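The socket was never where I said it was

I have spent most of May arguing with a planner about the inside of an old desktop PC. The planner is winning on points.

The job sounds small when you say it fast. An arm takes a CPU out of a tray, puts it in a socket, closes the bracket. Then the memory, then the cables, and at that stage my plan document just says "cables (??)" and has said so since the winter. My part is the software in the middle: given where things are and what has to happen next, decide how the arm moves. Ashok Solanki does perception, so he tells me where things are. We sit close enough to blame each other without raising our voices.

Some names, because we have too many. Drara is the planner, mine. Tomar is Ashok's pose estimator. Cikine is the thing that sits on top and decides what step comes next, and it is a state machine with a nicer name. I don't remember who picked the names and I'm no longer sure it wasn't me.

The collision model that lied politely

For a long time Drara knew the PC case as a box with a hole in the top. I made that model in an afternoon and was rather pleased with it. It had the power supply as a block, the drive cage as a block, and the motherboard as a floor. Planning was quick. Every path came back green.

Of course every path came back green. I had left out the parts that stick up. The metal bracket over the CPU socket stands straight up when it's open, and it has to be open, or there is nowhere to put the chip. In my model it was flat. So Drara would plan a lovely low sweep across the board, right through the one thing it must not touch, and report a clearance of 5 millimeters from a surface that had nothing to do with anything.

I fixed that by making the bracket a proper object with a state, open or closed, and Cikine flips the state when the step changes. It took 2 tries because the first time I had the hinge on the wrong side. I found this out in simulation, where I prefer to find things out.

Wires are not geometry

The bracket at least has the decency to be rigid. The wiring from the power supply loops over part of the motherboard, and it is in a different place every time anyone breathes on it. You can't load a mesh for that. You can take a point cloud and say "all of this is bad," and then the planner refuses to go anywhere near the board, which is a correct answer and also useless.

What we do now is a compromise I'm not proud of. Tomar gives me a lumpy volume around anything that looks like cable, and Drara treats it as expensive instead of forbidden. Brushing a wire costs something. Plowing through the middle of the bundle costs so much that it will go the long way around. The weight on that cost is 138. I would love to tell you there was a derivation. I tried 100, it was too brave, I tried 200, it sulked over by the power supply, and after a lot of halving the gap I got bored at 138.
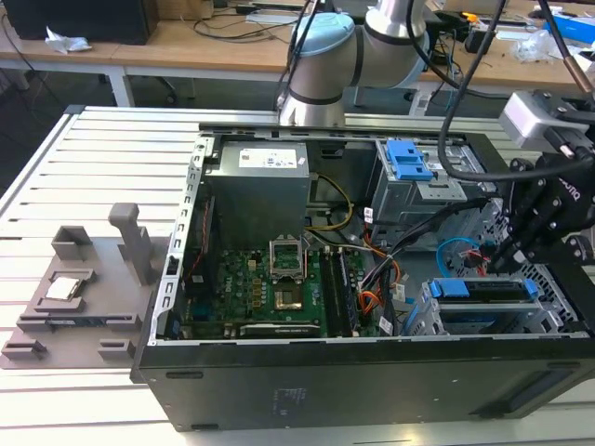
Frames, again

Anyone who has done this work knew we'd get to frames. The CPU starts out in a square pocket in a brown printed tray, to the left of the tower. The tray is a fine idea. It means the chip starts in a known spot, so I can grab it without asking Ashok anything. Known relative to the tray, that is. And the tray is known relative to the table, and the table is known relative to the arm's base, and the socket is known relative to whatever Tomar thinks the case is doing today.

So for a good while our placements were off by a steady 4 millimeters in one direction. Steady is nice. Steady means a bug and not bad luck. I suspected the wrist camera calibration, because that is Ashok's, and he suspected my tray transform, because that is mine. We each spent a day proving our own half was fine.

Both halves were fine. The tray had been reprinted with slightly thicker walls, and the file I loaded was for the old one. Nothing in the code knew there were two trays. Now the tray file has a version number in it, and Drara reads it at startup and complains loudly if it doesn't match the config. The complaint is in capital letters. I wrote it in a mood.

Tooling, or how I avoid the hard part

When I don't want to deal with cables I write tools. The best of these is Drodar, a replay viewer. It takes a log from a run and shows the planned path, the path the arm took, and the cost volume at each moment, all on the same timeline, so you can drag back and forth over the bad bit. Before Drodar, looking into a failed run meant opening three windows and lining up timestamps by eye. I did that for much longer than I should admit.

It has already paid for itself. Dragging through one run I noticed the cost volume was arriving more than 2 seconds late, so Drara was carefully avoiding where the wires used to be. Ashok's node was waiting for a full scan before publishing anything. He changed it to send partial updates and mark them as partial, and I changed Drara to slow down when the newest data is old. That is a boring fix and I think it helped more than anything clever I did this month.

The viewer does have one flaw, in that it also shows my part of the log very clearly. There is a spot before every grasp where Drara plans, throws the plan away, and plans the same thing again. Ashok spotted it in his first few minutes with the tool and has been very kind about it, in a way I find hard to bear.

Next up is the drive bays. They're at the far side of the case from the tray, and the gripper has to come down among metal on several sides, with no room to swing the wrist. Drara keeps offering me elbow positions that are legal and ugly. I've added a small penalty for ugly. The weight on that one is 5, for now, and please don't ask.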